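Chapter 6
Small Things, Soft Things: Gloves, Socks, and Other Pairs

When I was a girl my grandmother kept every glove in the house in one deep drawer by the back door, and on the first cold morning of the year we all stood around it in our coats, digging. There was always a left. There was seldom a right! I have thought of that drawer often while writing this book, and I suspect many of you have one very like it at home (mine, I admit, lasted well into my forties).

By now you have worked through shirts, sheets, and towels, which are large and flat and fairly patient with us. This chapter turns to the little pieces that come in twos, and to the shallow containers that suit them best.

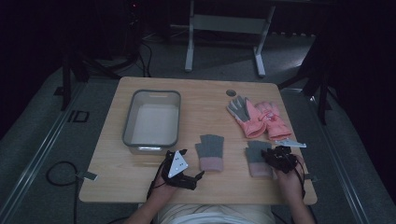 Pairing comes before storing, and it goes much better on a clear tabletop than on your lap or the edge of a bed. Spread everything out first, and let each glove have its own bit of table. Knit gloves like the gray ones with pink cuffs can lie flat, fingers all pointing the same way, while a padded pair takes up more room and is happy enough with one glove resting partly over the other. Keep your bin on the table too, off to one side, and leave it empty until every glove has found its partner.

In Section 6.1 we will sort by thickness, and then in Section 6.2 we will fold the cuffs together, a trick I learned from my old teaching partner, Ezekiel Crenshaw, during a very long winter in Stokdale. Have a few pairs of your own beside you as you read.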